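The Counter Creeps

A kitchen counter is never bought as storage. It is bought as a place to chop things, and then the mail arrives.

In our house the creeping began with a tea box. It stayed out overnight, met with no resistance, and was joined by a jar, a second jar, and a set of measuring cups that had been ejected from a drawer to make room for takeout menus. By spring the only clear marble left was a strip beside the sink, and I was slicing onions on it with my elbows tucked in like an airline passenger.

The organizing trade has noticed. The new Vornano catalog lists 43 products meant to sit on a counter and make it look as if fewer products were sitting on it. Tiditz sells a course, in 2 parts, on the same subject. I took the first part, which told me to remove everything and put back what I had used that week. I had used the corkscrew and the toaster oven. This did not feel like the basis for a kitchen.

What I have come around to is furniture for the counter: trays, little drawers, a proper board with a groove to catch the juice. A plate of fruit on the bare stone is clutter. Put the same plate on a wooden tray and it becomes a decision. The fruit doesn't even have to be edible – a toy watermelon slice asks for no refrigeration and has yet to attract a fly.
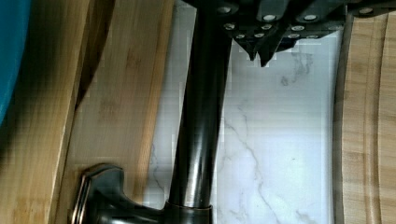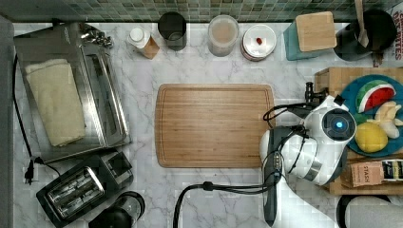
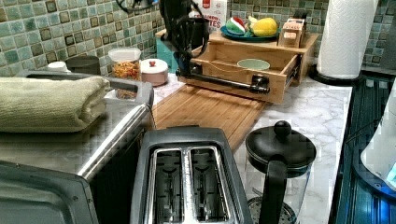 Wood and marble, and a drawer for whatever is left over.

Berchtold, writing in to our letters page, is unpersuaded. A tray, according to the letter, is simply a mess with a border, and a counter drawer is worse, being a mess you have paid to conceal. The proposal is to own one board, hang it on a nail and eat the fruit.

I admire this and could keep it up until lunch. The trouble with the nail is that it holds one thing, and I have a good deal more than one thing. There is also the matter of string. Every kitchen produces string, in short lengths too good to throw out, and it has to live somewhere. A shallow drawer at counter height is where it was headed anyway.

A few practical points, learned at some expense. Measure the depth of the counter before ordering, with the drawer open as well as shut. I didn't, and for most of August mine could be opened only by first moving the dish rack. Leave the area behind the faucet alone, however tempting that bit of backsplash looks as a home for sponges. Pasta in a glass jar can stay out if you cook it, and also if it is the colorful kind that you have no plans to cook.

As for price, the range is silly. The plain pine tray from Oneo does the job, and past 100 dollars you are mostly paying for a nicer hinge. The tea box, meanwhile, has a spot on mine, next to the lemons.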